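The Second Life of a Server

The loading dock behind the old furniture plant in Goltosbridge opens at 6 a.m., and by half past the first pallets are inside. They come shrink-wrapped, four feet high, with a sheet of paper taped to one side. The paper says where the machines were pulled from and how old they are supposed to be. Ourania Lazaridis reads the paper and then ignores it.

"I've had sheets that said five years old and the boards were nine," she says. "You find out when you open them."

Lazaridis runs Zernine, a company that buys retired servers from banks, hospitals, universities and hosting firms, takes them apart, and sells what still works. She has 57 employees, most of them from within a half hour's drive. The building used to turn out recliners. The sawdust collectors are still bolted to the roof.

The business exists because of a schedule. Large computer rooms replace their machines every few years whether or not the machines have failed. Warranties run out, newer processors do more work for the same electricity, and floor space is expensive. A server that was bought for the price of a used car can leave the building worth less than the rack it was screwed to. What happens next depends on who picks up the phone.

For a long time, the usual answer was a shredder. A shredder is fast, it comes with a certificate, and it settles every question about data at once. It also turns working memory, processors and power supplies into a gray mix of metal and plastic that a smelter pays for by the ton. Copper and gold come back out of it. Much of the rest doesn't.

Zernine's pitch to its suppliers is that only the drives need to be destroyed. Those are removed first, in a locked room with its own sign-in log, and they don't come out whole. Everything else goes down the line to be tested.

The line is slower than visitors expect. A technician lifts the lid, takes out the fans and the air baffle, pulls the memory and sets it in a tray. Heat sinks come off next. The old thermal paste has to be wiped away before a processor can be read and graded, and people who have done it for years are careful about how they lift the retention frame. A bent pin in the socket underneath can cost more than the chip on top.

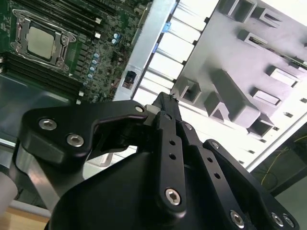 A server motherboard, with its processor socket and banks of memory slots.

Memory is the easiest thing to sell. It is small, it is simple to test, and there are always buyers who want to keep an older system going a little longer. Processors come next. Full boards are harder. A board fits one chassis from one maker, and a customer who wants that board usually wants it by Friday or doesn't want it at all.

Hélder Rebelo is one of those customers. He looks after the computers for a regional hospital group based in Kirkcombe, including an imaging archive that runs on hardware the manufacturer stopped supporting. Replacing it would mean new software, new licenses and months of retraining. The hospital plans to do that, but the money is in a later budget.

"In the meantime something breaks, and I need the same part that broke," Rebelo says. "I don't need a better one. A better one won't boot."

He keeps a closet of spares and tops it up each October, before the winter patient load. Last year he bought three complete boards from Zernine and used two of them. He paid $274 for the cheapest. A failed archive, he says, would have meant sending scans to another hospital by courier.

Not everyone in the trade is so pleased with used parts. Manufacturers have warned customers about components with unknown histories, and some of those warnings are fair. Electronics that have been run too hot or handled without grounding can pass a test one day and fail a month later. Counterfeit and relabeled chips turn up in the market as well. Lazaridis offers a year's warranty and says returns are low, though she would not share the figure.

There is also the question of power. An old server does less work per watt than a new one, and at some point keeping it alive wastes more than it saves. Where that point falls is argued over. It depends on how busy the machine is, how the local electricity is made, and whether anyone counts the energy and mining that went into building the replacement. A lightly used archive in a hospital basement is a good case for repair. A machine running flat out all day in a commercial data center is often a poor one.

Zernine turns some work away for that reason. Boards above a certain age are stripped for connectors and sent to a smelter without being tested. The company used to ship them to a buyer in Tveit who refurbished them for small businesses, but freight costs went up and the arrangement ended.

What worries Lazaridis more is supply. Her busiest weeks used to bring in 1000 machines. Lately the biggest computer operators have begun building servers to their own designs, in shapes and voltages that fit nothing else, and some of them have set up their own recovery shops. Those machines rarely reach an independent dealer – and if they do, there may be no one to sell them to.

She has started hiring for board repair, which the company did not do before. Two technicians now work at microscopes in what was the upholstery room, replacing damaged sockets and failed capacitors. Training takes most of a year. The first person she trained left for a better-paying job at a medical device maker, and she has raised the starting wage since then.

At 3 p.m. the outbound truck backs in. The memory goes out in padded cartons, the boards in antistatic bags with a layer of foam between them. Two pallets of scrap aluminum wait by the wall for a different truck, due in the morning.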